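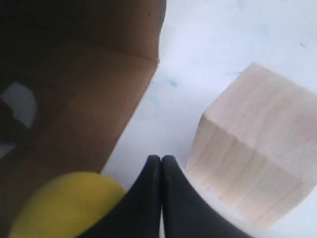

Plikunano opens spring drive for used tennis balls and small boxes

ZADISOW — Plikunano, the reuse workshop on Hadum Street, is asking households, schools and clubs to bring in used tennis balls and empty cardboard boxes through the end of April. The items will go into game kits for after-school programs and senior centers in the Zadisow area.

Last year the workshop sent out 300 kits. Each one holds a box, a set of balls and a printed sheet with 4 games that can be played on a table or on the floor. In the simplest one, players roll a ball across a tabletop and into the open side of a box.

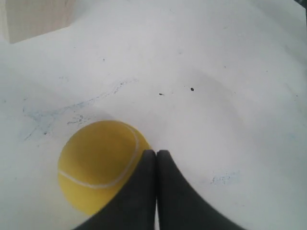

Balls do not need to bounce well to be accepted. Most tennis clubs throw them out once they go soft, and a soft ball is easier to control on a table. Yellow felt with a curved white seam is what most people have at home, and that kind is fine, faded or not. Plikunano cannot take balls that have split or that have been chewed by dogs. Please leave them loose in a bag, with no tape or string around them.

Boxes should be small enough to sit on a table with space left around them. Milk and yogurt cartons from the grocery store are a good size, and so are shoe boxes. One end should be open. Printing on the outside does not matter, and neither does a ragged edge where a flap has come away.

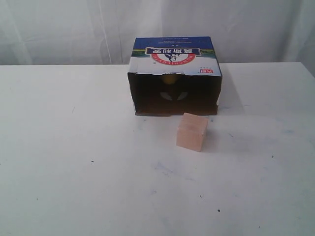 Boxes that held meat, fish or cleaning products cannot be used. Larger boxes are welcome at the side entrance, where they are cut down into ramps and dividers.

The Mwakalinga Fund is paying for printing and delivery again this year. Programs that would like kits can ask for up to 3 per site. Requests are filled in the order they arrive, and the first deliveries go out in May.

Donations are accepted at 1118 Hadum Street during regular shop hours. Large loads — more than a car can carry — should be arranged with the front desk ahead of time.

About Plikunano

Plikunano collects household and packing materials and turns them into games, storage and classroom supplies. The workshop is open to visitors all year.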